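# Moving in with my mum's old freezer habits – how do I stop wasting so much food?

**Posted by kettle_on_again in Home & Kitchen, July**

Hello all. I've been reading this site for ages and never had the nerve to post, so please bear with me if this goes on a bit.

My mum came to live with us in the spring, and along with her came her upright freezer, which now stands in the utility room humming away to itself. She has always been a great one for buying in bulk when things are reduced, and I don't want to take that away from her, it gives her real pleasure. But between her freezer and ours we have ended up with a dreadful muddle. Last month I threw away two loaves, half a bag of peas that had turned into one solid lump, and a stew that neither of us could put a name to. I felt terrible about the stew.

There are only three of us and we spend over 600 a month on groceries, which seems an awful lot for people who mostly eat soup and toast.

What I'd like to know is how other people keep track of what they've got. Do you write it all down? Do you have a system for the half-used packets, which seem to be the worst offenders in our house? And is there any point keeping things for years if they've been frozen the whole time? Mum swears by it and I'm not so sure. She's reading over my shoulder as I type and would like it known that the stew was lamb.

Many thanks in advance for any help at all.

---

**Mererid Pugh**

Oh, I did feel for you reading this, because we went through the very same thing when my father-in-law moved in, only with him it was tins. I hope your mum is settling in well and that you're both being kind to yourselves, it's a big change for everybody.

The first thing I'd do is pick a morning when you've got a couple of hours and empty one freezer completely. Only the one! I made the mistake of doing both at once and had fish fingers all over the dining table and not enough cool bags to go round. Put everything in with plenty of newspaper or a thick blanket over the top and work through it together. Make a pot of tea first. If your mum is anything like mine was, there'll be a story attached to half of it, and it's a nice way to spend the time.

Anything you can't identify, put on one side. You'll probably find you can tell more than you expect once the frost is rubbed off the lid.

As to your question about how long things keep, food that has stayed properly frozen the whole time is generally safe for a very long while, so your mum has a point. It's the eating of it that suffers. Mince goes grey and a bit woolly, bread dries out, and anything fatty like sausages or oily fish starts to taste of old cupboard after a few months. I try to have bread eaten within three months and most meat within six, and I'm not strict about it.

For the list, I tried an app and gave up after a fortnight. What has worked is a sheet of squared paper stuck on the freezer door with a pencil on a string. One line for each drawer. When something goes in, you write it on the end of the line, and when it comes out you cross it off. My husband forgot for the first few weeks and now he tells me off if I forget, so there we are. I rewrite it whenever it gets too scruffy to read, every couple of months or so.

Write on the tubs too, and do it before they go in, as a pen won't take on a cold damp lid. I use masking tape and a laundry marker. Name of the dish, the month, and how many it feeds. "Lamb stew, July, feeds 2" would have saved you a good deal of sorrow!

Half-used packets were our downfall as well, in the freezer and in the cupboards both. I had a lovely set of Brenska tubs and decanted everything into them for a while, and it looked very smart, but then I'd lost the cooking instructions and the date. So now I leave things in their own packets, squeeze out what air I can, fold the top over twice and put a clip on.

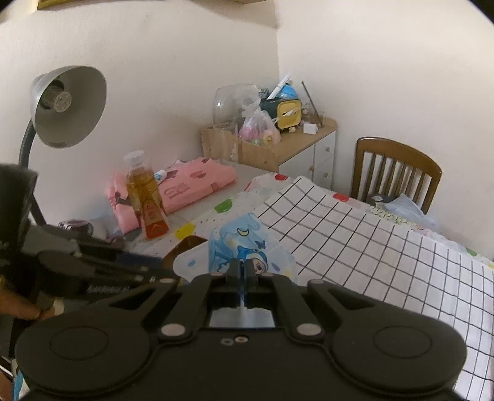
The clips needn't be anything special either, clothes pegs do perfectly well as long as the spring is still good. Frozen peas and sweetcorn I fold and peg and then stand upright in the drawer like books on a shelf, so that I can see all the tops at once. If you lay them flat they slide underneath each other and you'll open a third bag of peas before you've finished the first two, and I say that from bitter experience. Your solid lump most likely thawed a little on the way home from the shop and froze together again. A good thump on the worktop sometimes sorts it out, and if it doesn't, it can go into soup in one piece.

One more thing and then I'll let you get on. We have what we call the front basket, which is the top drawer, and anything that's open or getting on a bit lives there. Before I write a shopping list I have to look in the front basket and plan two suppers out of it. Some weeks they are rather odd suppers. Last week was fishcakes with the end of a bag of roast parsnips and nobody complained.

Do let us know how you get on, and give my regards to your mum – I'd have eaten the stew.

---

**Musyoka Mutiso**

All good advice above. I would only add, check the temperature in the older freezer. It should be at minus 18. A cheap thermometer from any hardware shop will tell you, leave it in overnight and look first thing. My aunt's old Gomden was much too warm for a whole year because the door seal had gone hard, and everything in it had ice crystals.

Also if there is a power cut, keep the door shut. A full freezer will usually hold for 48 hours, half full is more like a day.

---

**toast_rack**

just get rid of one of the freezers, you don't need two for three people

---

**kettle_on_again**

Thank you all so much, what a friendly lot you are. We did Mum's freezer this morning and found four bags of peas, all open. The squared paper is up on the door and Mum has taken charge of the pencil. Musyoka, I've put a thermometer in and will look tomorrow. toast_rack, I read yours out to her and she says no.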